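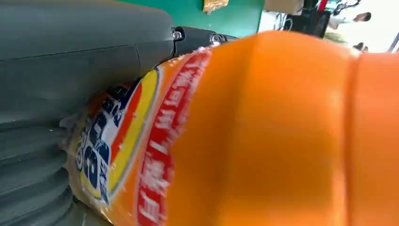
Lumbantobing, im August

Liebe Frau Kleinschmidt,

Sie wollten keinen Hochglanzbericht, also schreibe ich einfach runter, wie es bei uns steht. Kurz gesagt: Flaschen gehen, Wäsche geht nicht, und beim Einräumen ins Regal sind wir irgendwo dazwischen (eher näher an der Wäsche, leider).

Die großen Plastikflaschen haben mir im Frühjahr noch schlaflose Nächte bereitet! Rund, glatt, und dann diese Etiketten aus Folie, die unter dem Greifer Falten werfen. Mit den gerippten Balgfingern aus Gummi kommen wir jetzt deutlich weiter. Duygu hat den Druck neu eingestellt, und seitdem haben wir über 700 Griffe gefahren, querbeet durch alles, was bei Esero im Putzmittelregal steht. Liegende Flaschen sind immer noch schwieriger als stehende, vor allem wenn der Arm schräg von oben kommt.

Was mich wurmt, ist das Tempo. Für eine Kiste mit zwölf Flaschen brauchen wir acht Minuten. Khalil hat das neulich nebenbei von Hand gemacht, beim Telefonieren, und war fertig, bevor der Arm die zweite Flasche hatte. Einen Laden räumt man so noch nicht ein, das muss ich Ihnen so deutlich sagen.

Beim Haushaltsteil hängen wir zwei Wochen hinterher. Handtücher falten klappt, wenn sie schon glatt daliegen, und wer hat das schon zu Hause? Lakshmi möchte das Thema bis zum Herbst ruhen lassen und lieber Spülmaschine ausräumen angehen. Ich bin dafür, brauche aber Ihr Okay, weil es im Antrag anders steht.

Zum Geld: Wir liegen im Plan, nur die Ersatzbälge sind teurer als gedacht. Elie schickt die Aufstellung am Dienstag.

Viele Grüße aus der Werkstatt, auch vom ganzen Sterkmont-Team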